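April 22, 2023
By Elisa Monti and Jomar Dagdag

Chapter 3
Keeping Food Cold

Before household refrigeration, most families bought or gathered food on the day they meant to eat it. Meat was salted or smoked, milk was turned into cheese, and root vegetables were stored in cellars dug below the frost line. Each of these methods slows the growth of the bacteria and molds that cause food to spoil. Cold storage does the same work with less change to taste and texture.

This chapter examines how cold storage altered shopping, cooking, and household budgets in the town of Grorna. Much of the evidence comes from a survey directed by Hiwot Abera, which gathered answers from 2,869 households. A smaller group of 164 households also kept written records of the food they bought and the food they threw away during November. Students should note that written records of this type depend on the care of the person keeping them, and that waste is often underreported.

The first section explains how heat is moved out of an enclosed space. The second considers where cold air settles and why foods are assigned to certain shelves. The third returns to Grorna and compares families who shopped daily with those who shopped once a week.

Key terms for this chapter are spoilage, insulation, compressor, coolant, and shelf life. Definitions appear at the point where each term is first used. Readers who have not completed Chapter 2 should review its discussion of heat transfer before going on.
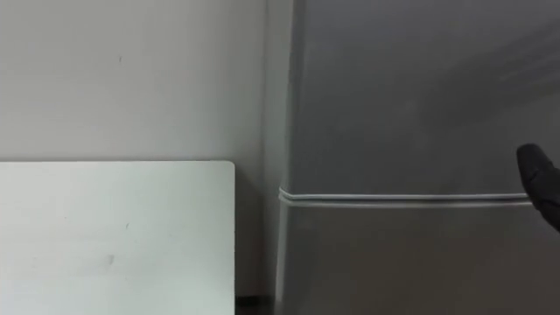
3.1 Moving Heat

A refrigerator does not create cold. It removes heat from the air and food inside a closed cabinet and releases that heat into the surrounding room.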